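Category: Break Room & Kitchen Automation > Open Tickets > Stallik dish table

Ticket 323: left arm stops short of clear cups, dish table, Cokisstead kitchen
Opened by: Wilma Galbraith
Status: Resolved, leaving open for comments
6 min read | 18 comments | Shared 4 times 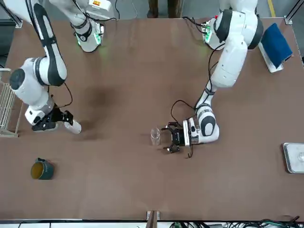

Dish table, both arms out. Clear cup by the left gripper, green mug on its side, rack on the left.

Hi all, Wilma from the kitchen side. I'm logging this one myself because I was on shift for most of it and I'd like it written down in one place instead of spread over nine chat messages and a sticky note. Sorry in advance for the length, I type like I talk.

What's going wrong

The left arm goes for a clear cup, gets nice and close with the gripper open, and then just... waits. After a bit Jotgate throws "grasp not confirmed" and the whole job pauses until one of us walks over and taps Resume. Sometimes Resume works. Sometimes it backs off, comes in again from the same side and does the exact same thing, and then you've got a person standing there babysitting a cup.

Mugs are fine. The dark green ones are fine even lying down, which surprised me, I figured those would be the hard ones with the handle going every which way. Steel trays are fine too as long as they're empty. It's the clear plastic cups and anything glass sitting in a tray.

Why I care about it (besides the beeping)

Before the table went in back in April, clearing after lunch took two of us and we hated it, but we hated it together, if that makes sense. You'd scrape and stack and gossip. Now one person feeds the table and the other one is supposed to be free to do prep for the next day. That was the deal we were given and I'll say it was a pretty good deal when it works! My wrists are a lot happier. I got to do a real soup last month with stock and everything.

But when the thing pauses every few minutes, the prep person turns into the Resume person. So you're up to your elbows in onions, you hear the chime, you wash your hands, walk over, tap, walk back, and by then you've lost your place. I'd rather clear the dishes by hand on those days and I've told the Husar folks so. I'm putting it here too so it doesn't sound like I only complain out loud.

Setup, for whoever picks this up

- Stallik dish table, two arms, the big brown top
- Jotgate running the job list, "Mixed Lunch" profile
- Rack on the robot's right, trays on its left
- Towel on its stand at the back corner, left arm side
- Nothing was moved before the problem started, as far as I know (see below, I was wrong)

What I tried, in order

1. Restarted the job. No change. I know, I know, but it's the first thing you'd ask me.

2. Restarted the whole table from the Jotgate panel. It came back up, rings went green on both arms, did three mugs like a champ and stopped at the first clear cup.

3. Wiped the tabletop. There's a dark smudge near the middle that's been bugging me and I had a theory that the table was mistaking it for something. I scrubbed at it and it did not budge, so either it's a stain for life or it's in the surface. Didn't matter anyway, the pauses kept coming on cups nowhere near it.

4. Looked for a snagged cable. The black one on the left forearm hangs down past the gripper and you can see it touching the table sometimes. I don't love that. I asked Husar support if I could tape it up and they said please don't tape it, it needs the slack for the wrist to turn. Fine. It isn't catching on anything that I can find.

5. Swapped the order, so I fed all the cups first and the mugs after. Still paused on the cups, only now it was all at the start. Weirdly this was less annoying, because I could stand there for ten minutes and get it over with and then go do my onions in peace. If anyone is stuck with this problem while they wait for a fix, do it that way.

6. Turned off the lights over that end. Husar's idea, they wanted to rule out glare. A few more cups got through but I couldn't see what I was doing and I'm not working in the dark for a robot, so back on they went.

Log numbers

Husar asked me to pull the counts off the panel. Since the table was installed it has logged 1915 picks. Of those, 1360 are mugs, trays and other solid stuff, and the rest is clear cups and glass. I sorted the pauses by type like they showed me and every single one was on clear or glass items. I'd already told them that, but I guess it's nicer coming from a spreadsheet.

What fixed it (September 3, 2018)

Okay so this is the embarrassing part. Husar got on the phone with me and had me open the item list in Jotgate, which I'd never looked at, and read it out loud. Under cups it had one entry, "cup, paper, tall." We used to have tall paper cups! We switched to the clear plastic ones over the summer and I did the ordering myself. So the arm was going in expecting something taller and stiffer, closing to the wrong width, not feeling what it wanted to feel, and stopping. I said nothing was moved and that was true, but plenty had changed.

The fix from my end:

- Open the item list and add a new item
- Choose "clear, thin wall" for the type
- Hold one cup in front of the left gripper and press Learn, then do it two more times with different cups
- Do the same for the small glasses
- Take the paper cup off the list so it quits guessing

Took me less time than writing this ticket. After that I fed it a full lunch and got one pause, on a glass in a tray, and Resume cleared it on the first tap. I can live with one.

Stuff I'd like changed, if anyone at Husar is reading

The message. "Grasp not confirmed" tells me nothing. If it had said "this cup doesn't match my list" I would've figured it out the first week - I buy the cups!

The training. We got a very nice morning on where to stand and how to stop it, and I'm glad we did, but the item list never came up. I think the idea was that the office would handle it. The office doesn't know what cups we use. Whoever does the ordering should have that screen and should be told it's part of ordering now. I've written it on our supply sheet in marker: NEW CUPS = TEACH THE TABLE.

And the hours. This one isn't for Husar, it's for our own people upstairs. If you count the second person as free for prep, please count the Resume days too. We had a stretch there where prep ran late and it got talked about as if we were slow. I'd like the pause log looked at before anybody says that again.

Comments (showing 3 of 18)

Husar support: Thanks Wilma, this is super helpful. We've passed the message wording along to the Jotgate team. The remaining pause on glass in a tray is probably the gripper touching the tray wall, so try spacing the glasses toward the middle. Please keep the forearm cable free, no tape.

Second kitchen, Cokisstead: We had the same thing and have been feeding clear cups by hand for weeks. Going to try the Learn steps after lunch. Did you have to stop the job first?

Wilma Galbraith: Yes, stop the job, not pause. If you only pause it the Learn button stays gray and you'll stand there poking it like I did. And do the glasses while you're in there so you don't have to go back. Let me know how you get on, I'm in the kitchen till three.

Tags: dish table, grasp not confirmed, clear cups, item list, Jotgate, shift notes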